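Proyecto Trarkano: control y percepción para manipulación de ropa
Informe de avance para Haverford, paquete de trabajo 2
23 de mayo de 2024 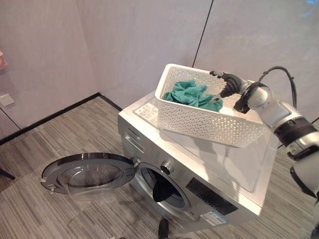 Figura 1. Celda de lavandería: pinza sobre el borde de la cesta, con la puerta de la lavadora abierta.

1. Objeto del informe

Se describe el estado del software de control, percepción y planificación en el periodo de referencia. Los aspectos mecánicos se tratan en el informe del paquete 1 y no se repiten. El trabajo se ha centrado en la recogida de prendas desde la cesta y en la aproximación al tambor.

2. Percepción

El módulo de segmentación de tela se ha reentrenado con 1.017 imágenes anotadas en la propia celda. La versión anterior confundía los pliegues profundos con el fondo de la cesta, sobre todo con prendas de un solo color. La nueva separa mejor ambas regiones, aunque la pared perforada sigue generando falsos contornos en el mapa de profundidad. Se aplica un filtro morfológico antes de calcular los puntos de agarre; el filtro elimina también algunas esquinas de tela válidas y está pendiente de ajuste.

La estimación de la puerta se hace ahora en dos pasos: detección del aro oscuro y ajuste de una elipse. El cristal abombado devuelve profundidades erróneas y se excluye del ajuste mediante máscara. Las prendas negras dentro del tambor continúan siendo el caso más difícil, por el bajo contraste con el interior. No se ha encontrado todavía una configuración de exposición que sirva a la vez para el tambor y para la tapa superior.

3. Planificación y control

Se ha sustituido el planificador de muestreo por Drivley, la biblioteca interna de optimización de trayectorias. El tiempo de cálculo es de hasta 200 ms por consulta en el ordenador de la celda, valor compatible con el ciclo previsto. La puerta abierta se introduce en el modelo de colisión como un disco con margen fijo. El cable de la muñeca no está modelado; de momento se limita el giro de la última articulación por software.

El control de fuerza en la entrada a la cesta está operativo. Al detectar contacto con el borde, el brazo retrocede y solicita una nueva pose al planificador. Queda por resolver la oscilación que aparece cuando los dedos tocan el fondo con tela interpuesta. La causa probable es el retardo del filtro de la señal de par.

4. Herramientas

El registro de ensayos se ha migrado al formato Covley, con marcas de tiempo comunes para cámara, articulaciones y pinza. Los registros antiguos se pueden convertir, salvo los anteriores al cambio de reloj, que se conservan sin sincronizar. El visor permite reproducir una secuencia junto con el mapa de colisión que utilizó el planificador en cada instante.

5. Desviaciones y riesgos

La integración de la secuencia completa, de la cesta al tambor, lleva dos semanas de retraso respecto al plan. El motivo es la recalibración entre cámara y brazo, que hubo que repetir tras detectar una deriva en la transformación de la base. No se solicita ampliación de presupuesto. Si el filtro de par no se corrige, la velocidad de descenso deberá mantenerse en el valor reducido actual.

6. Trabajo para el próximo periodo

Ajuste del filtro morfológico con un conjunto de validación independiente.
Inclusión del cable en el modelo de colisión.
Revisión del retardo en la señal de par.
Primera ejecución integrada sin intervención del operador.

El código correspondiente a este informe está etiquetado en el repositorio del proyecto, junto con los ficheros de calibración vigentes.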